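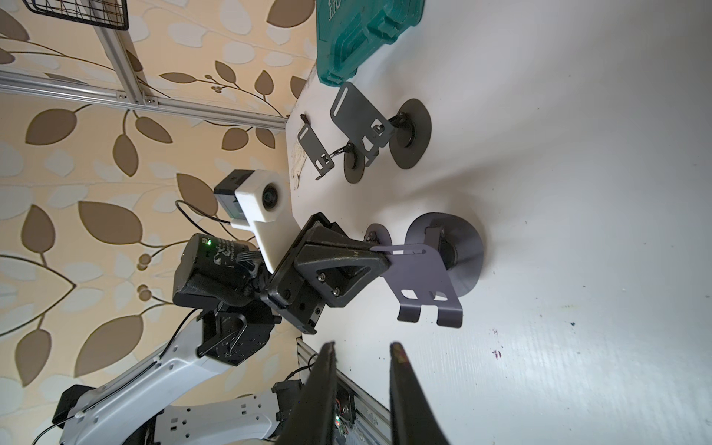

Member News > Workroom > Notices

Shared Tables and Phone Stands: Spring Arrangements

E-mail this item | Print this item

February 22, 2026

The Bondcombe Workroom reminds members that the small-goods table is now available for the assembly and checking of phone stands. The stands are intended for the reading desks at Festonside, which has asked for 49 of them by the end of April.

Each stand is to be put together on the white tabletop and left upright until it has been checked. Members are asked to keep the round bases clear of the table edge and to remove any tape from the surface before they leave.

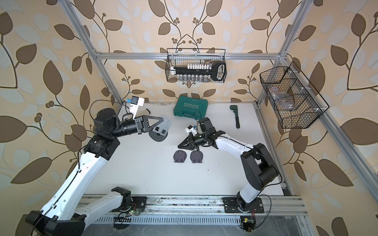
Tools remain in common use. The green case should be closed after each session, and the socket set is to go back in the wire basket on the wall – not into a drawer or a personal bag. Gloves may be left on the table for the next member. Wrenches may not.

Sessions are limited to two hours, and no more than three members may book the table together. Stands that wobble on a level surface should be set aside with a note for the Rana group, which will adjust them.

Requests for additional parts should be made through the Ruvitz order sheet in the front office.

Recent items
Festonside Reading Desks: Delivery Schedule
Changes to Evening Booking
Return of Borrowed Hand Tools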